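Bellstead Kitchens: Helping Hands Project
Progress report to the Afridi Fund, covering the spring and the first part of summer 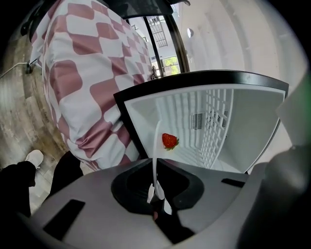

Fedir Lysenko told us back in April that he would believe in a robot the day it could put away a strawberry without making jam, and I promised him I would begin this report with his words. He has softened a little since then, though he would want me to say only a little. He has also asked that the fund hear about the parts that have gone badly, so I have tried to be fair to both sides.

Where we are

When you awarded us the grant, we said we wanted to find out whether the small, dull, repeated jobs in our prep kitchen and cold room could be shared with a machine, and whether the people who do those jobs now would be better off for it. We have 11 people on the prep team. None of them has lost hours because of this project, and the promise we made in our application, that none of them would, still stands. I put that first because it was the first question at every staff meeting, and I expect it was yours too.

The work so far has mostly been teaching. Our staff use a hand-held gripper to do ordinary jobs – picking up a piece of fruit, putting it in a refrigerator, taking it out again – and the recordings from those sessions are what the arm will learn from. We had planned to collect 3,000 recordings by the end of July, and I am glad to say we passed that mark with a bit of time to spare. Soft fruit has taken up more of our days than anyone planned for. A lemon will forgive you nearly anything. A ripe strawberry will not, and people needed a good deal of practice before they could close the fingers gently enough to suit Vira Nechyporuk, who runs the sessions and has very firm views about bruises.

How the days have changed

Each person who signed up does one session a day, and we have capped it at 60 minutes. It began as two hours, and that was a mistake. Holding the gripper out in front of you is tiring in the wrist and the shoulder, and reaching low into a small refrigerator is hard on the back. Petro Panasiuk brought this up in the second week, and he was quite right to, and I only wish we had asked sooner. We now trade off between reaching low and working at counter height, and the complaints about sore wrists have nearly stopped.

The sessions are paid at the regular rate plus a training supplement, which comes out of the staffing line in your grant. A few people asked whether they were, in effect, being paid to teach their own replacement. I don't think it would be right to leave that out of a report like this one. We talked it over at length, more than once, and with more coffee than the budget strictly allowed for. What we settled on is written down and pinned up in the break room: any time the arm saves goes first to the jobs people have told us they never get to, and no one's schedule changes without a month's notice and a sit-down conversation.

The list of jobs people never get to is a long one, by the way, and I have learned a lot from it. Nadiia Hladun wants proper time for tasting and labeling. Petro would like somebody to fix the rota so that he isn't always the one unloading deliveries. Zakhar Stasiv asked for training on the machine side of things and has been learning to check the recordings and sort out the ones that can't be used. He is good at it, and we would like to turn this into a real position with real pay. I will come back to that under our requests.

The arm itself

The Vustex arm came later than we had hoped and spent its first weeks being set up and set up again. It now works in the training room for part of each afternoon, away from the kitchen. With firm items it does a fair job. With soft fruit it is still slow and sometimes it simply stops and waits for help, which the team finds maddening and I find rather reassuring. We have not let it handle any food meant for customers, and we won't until Vira signs off on it.

One thing I had not expected is how much people's own habits have come into the open. Everyone in the kitchen picks up a berry a little differently. Some go in from the side, some from above, and a couple of our longest-serving people turn it first so the leaves are out of the way. We spent a whole afternoon arguing about this, very happily, and the newer staff said they learned more from that argument than from their first month on the job. We have since written a short handling guide from it, and we use it for new starters whether or not they ever touch the gripper.

Money

We are a little under on equipment and a little over on staffing. The overspend is nearly all from the shorter sessions, which need more changeovers and so more paid setup time. We also spent $400 on padded mats and wrist supports that were not in the original budget. If you would like these moved to a different line, please tell me and I'll redo the sheet.

What comes next

Through the fall we plan to try the arm with crates and sealed tubs, which is where most of the lifting is, and where the prep team has asked us to put our effort. Beretti, our sister kitchen across the river, has offered to let two of their staff join the sessions, and we would like to say yes if you are comfortable with it.

We have two requests. The first is permission to move the unspent equipment money into staffing, so that Zakhar's checking work can be paid as a position of its own through the winter. The second is a visit. Come in the afternoon if you can, after two, when the lunch rush is over and people have time to talk. Fedir has offered to show you around, and he has a list of objections he would like to go through with you in person.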